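Sport Event Management, Unit 6 handout: What a title sponsor is paying for
(updated 4/18/21, please toss the older version)

Okay, picking up where we ran out of time! We'd just started on the Rimby Criterium, the little downtown bike race I helped run for a few years, and I promised you the sponsor side of it.

Hepburn, a local furniture dealer, came in as title sponsor at $3,000. That sounds tiny (it is tiny), but look at what they got for it: their name in front of ours on every poster, a banner at the finish line, and 2 minutes on the microphone before the last race. The banner was what they cared about most, and we hung it on the wrong side of the street the first year. All the finish photos had somebody's parked van behind the riders. I still wince.

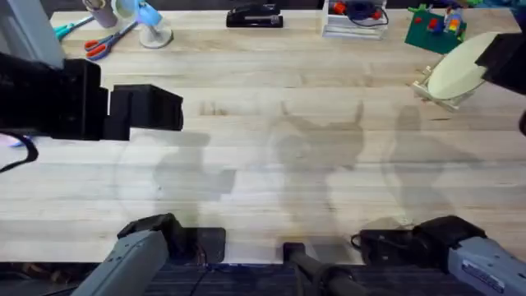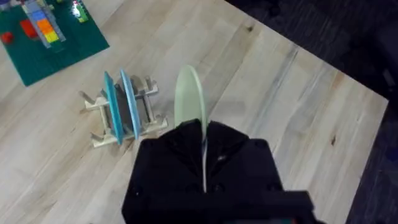

Top: maple butcher-block tabletop. Bottom: pale green plate, held upright.

Now, exposure. Ishbel Ritchie was our race director and she always split the crowd into people who came for the race and people who were just downtown anyway. We had more than 300 in the first group. Sponsors love the second group, but please don't promise them a number you can't back up, okay? Put the first group in the contract and talk about the second one over coffee.

Renewal: start in November for a summer race. I once waited until after the holidays and Hepburn had already spent the money on a hockey team. Fair enough!

Words to know for the quiz: title sponsor, presenting sponsor, in-kind, category exclusivity, right of first refusal. In-kind trips people up every year. When Drukness gave us 70 barricades for the weekend, that was in-kind, and it still goes in the budget at what we would've paid to rent them.

For next class, read the Mikska contract (Ayman Morsy has copies if you missed it) and mark every place where the race owes the sponsor something. There are more than you'd think, and one is hiding in the parking section.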